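What an Open Day Should Let People See

I went to the open day at Ditar on 7th October expecting a sales pitch, and for the first half hour I got one. There was coffee, a short film, and a speech by Carola Voß about the future of the home. Then Dardo Jara took 40 of us down the hall to a room with two screens and a row of folding chairs, and the day got better.

What he showed was the simulator. The team is working on Pluren, a system meant to teach a robot arm to work in an ordinary kitchen. Most of its practice is done in a computer model of a home, and visitors were allowed to watch it as it ran. There was no music and no narrator. Jara sat at the keyboard and answered whatever we asked.

I think more companies should do this. The usual demonstration is a single task that has been rehearsed until it can't go wrong. You clap, you go home, and you have learned very little about what the machine can do on a bad morning. A working session is slower and harder to follow, but it treats the visitor as someone who can sit still and pay attention. 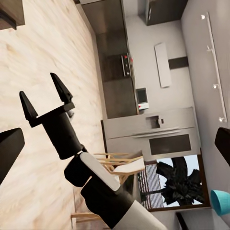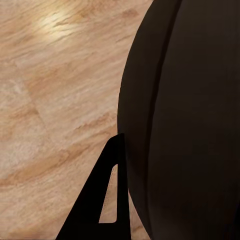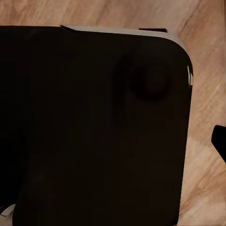
All three are from the simulator.

The woman next to me, Alžběta Oravec, teaches shop at a high school and had brought eight of her students. She asked how anyone could judge the arm's progress from views that close. Jara said that he often couldn't, and that he went to the logs for that. I liked the answer. In August I sat through a demonstration at another firm where the same kind of question was met with a brochure.

There are fair objections. Şengül Tatlı, who runs visitor programs at Hrubý, told me over lunch that most of her guests would leave after ten minutes of this. She has tried it. People want to see an arm they could reach out and touch, and a simulated kitchen looks to them like a video game. She also pointed out that a simulator is kind to its owner. A model of a room has only the problems somebody put into it.

I agree with the second point more than the first. Ditar should have said plainly how much of the practice carries over to a real kitchen, and when I asked, the reply was vague. Dionysis Mavromatis, from the software side, said they were "still measuring." That may be true, but 70 minutes is long enough to put one number on a slide — even a poor one.

As for boredom, only three people left early from our group, and one of them had a train to catch. The students stayed to the end and asked the best questions. One wanted to know who decides when a practice run has failed. Jara talked about that for some time, and I would have gladly given up the film to hear more of it.

Ditar plans another open day next year. I hope they drop the speech and keep the folding chairs.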